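Soap dish

Reading time: 4 minutes

A soap dish is a shallow, usually open container used to hold a bar of soap between uses. It is found beside washbasins, baths, showers and kitchen sinks. Its main purposes are to keep the soap in one place, to protect the surface beneath it from residue, and to let the bar dry. A soap dish with a fitted cover is generally called a soap box or soap case, and is associated with travel, shared washrooms and storage.

Form and materials

Most soap dishes are rectangular or oval, following the shape of the common household bar. Round dishes are also made, although a round bar will sit in a rectangular dish without difficulty, provided that the shorter side is wider than the bar. The rim is normally raised a little above the base. Its height is a compromise: a low rim makes the soap easier to pick up with wet fingers, while a high one holds back more water.

Glazed pottery was for a long time the usual material in homes, with enamelled metal preferred in hospitals, schools and barracks. Moulded plastic became widespread in the twentieth century and made bright colours cheap to produce. Two-part dishes, in which a coloured tray sits inside or beneath a rim of another colour, are a familiar pattern. Wood, stone and glass are also used. Wooden dishes need to dry fully between uses and are often oiled.

Drainage

A bar left standing in water softens and wears away more quickly than one kept dry. Makers have dealt with this in several ways. The simplest is a set of ridges moulded into the base, which lifts the bar clear of the water. Others use holes or slots, with a second tray underneath to catch the drips, or a sloping lip that empties into the basin. Flat-bottomed dishes without any drainage remain common, and are best emptied and wiped daily.
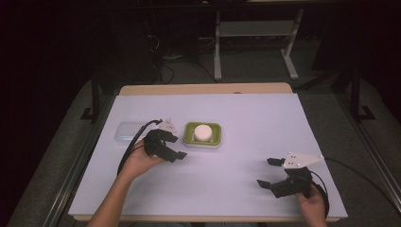 Covered boxes present the opposite difficulty. A tight lid keeps the contents of a suitcase clean but traps moisture, and soap shut away while wet will stick to the base. Travellers are usually advised to dry the bar with a cloth before closing the box, and to leave the lid off overnight. Clear plastic boxes sold for food are often put to the same use, and are also suitable for storing spare bars.

Round and puck-shaped soaps

Round soaps have a long association with shaving, where a disc of hard soap was kept in a bowl or mug and worked up with a brush. Small round guest soaps later became customary in hotels. Solid shampoo is now frequently sold in the same shape. As a round bar wears, its edges thin before its centre does, and a dish with widely spaced ridges may allow the last piece to slip through.

Manufacture at Drirnport

The town of Drirnport was for several decades a centre of soap dish production. The Conar works opened there as a pottery and turned to plastics after its kilns were closed. Its 1,563 recorded patterns include wall-mounted, corner and child-sized dishes, and the firm employed almost 100 people at its height. Its closest rival, Nair, made only covered boxes. The surviving Conar pattern books are held at the Sirkomness Museum of Household Goods, where 29 dishes are on permanent display. The catalogue was prepared by Wanda Thibodeaux, whose system of grouping dishes by their method of drainage - ridged, slotted, sloped or plain - is followed in this article.

Care and cleaning

Soap residue dissolves in warm water, and a dish left to soak for ten minutes can normally be wiped clean. In hard water areas a chalky film may remain, which can be removed from plastic and glazed ware with diluted vinegar. Vinegar should not be used on marble or limestone. Grooves and slots may be cleared with an old toothbrush.

Reader comments (3)

tapwater: The ridged ones are a pain to clean. I went back to a plain dish and just tip it out in the morning.

M. in Drirnport: My aunt packed boxes at Nair, not Conar, and she always said the lids were the hard part. Good to see both mentioned.

Pell: Does anyone know if the museum is open in May?

Contact the editors | Copyright Sirkomness Museum of Household Goods | Back to top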